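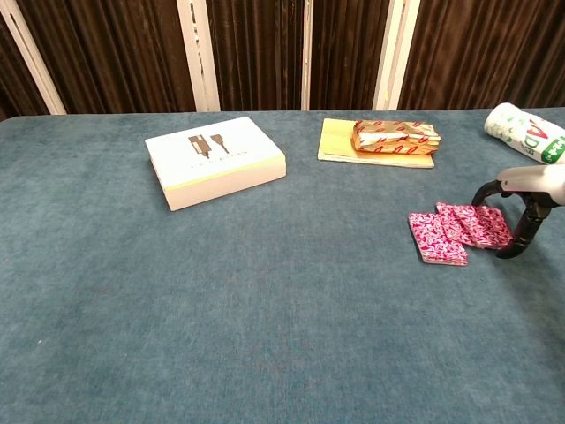
Right gripper at the pink and white packets, teal cloth, cell 2

Subject: Re: [skiralura-users] gripper closes short on thin packets

Replying inline, sorry for the rush, have to hand the cell over at four.

> We run Skiralura on two arms here and have started seeing the right
> hand close short on thin flat items. Fingers stop, controller reports
> "grasp ok", arm lifts, nothing in the hand. No fault raised. Boxes and
> tubs are fine. Anyone else? We are on build 141 and would rather not
> roll back before November if we can help it.
> -- Sallau bench

Yes. Same here, same build. Took us far too long to spot becuase the log says everything went well.

What we have. Table with the fuzzy teal cloth on it, mixed items: a flat white box, a gold foil package on a pale yellow board, a white cylinder on its side with leafy print, three small flat packets in pink and white. Only the packets go wrong. One finger comes down to the cloth beside the packet, the other arcs over the top, then the close command goes out and the fingertip drags in the pile. Motor current goes up. Controller takes the current for contact and calls it a grasp.

So it is the cloth, at least for us. Took the cloth off, ran 100 picks on the bare table, no false grasps. Cloth back on, 226 picks, lost count of the empty lifts by lunch but the log had every single one down as ok.

Now the bit that worries me more. After an empty "ok" the arm goes to the place pose at full carry speed and opens. Fine if the hand is empty. But twice it had a packet by one corner and flung it off the back of the table into the curtains. Packet is nothing, weighs nothing. Would not want it to be a glass jar. And the drag itself pulled the cloth hard enough to shift the other things on it, so the next pick was planned on stale positions and the finger went into the side of the box. Protective stop did trip that time, I will say that for it.

> Is there a threshold we can change?

Yes, contact_current in the Ernar hand file. Ours was at 3,166 in raw units, whatever those are, the manual dosn't say. Raising it hides the drag but then it squashes the packets. Not a fix.

What we are doing for now:
- finger width check after close, if it is at the closed stop treat as a miss
- carry speed halved until the width check passes
- fresh look at the table after every miss, no reusing the old plan
- nobody's hands over the table while it retries, it retries quicker than you expect

The width check only catches a fully empty hand -- a corner grab still gets through.

Can someone on an Aquino hand try it on cloth? Would like to know if it is the fingers or the driver. I'll put the logs up tonight if the upload works, they are big.

Also please don't close the ticket, it was closed once already as "user surface".

-- cell 2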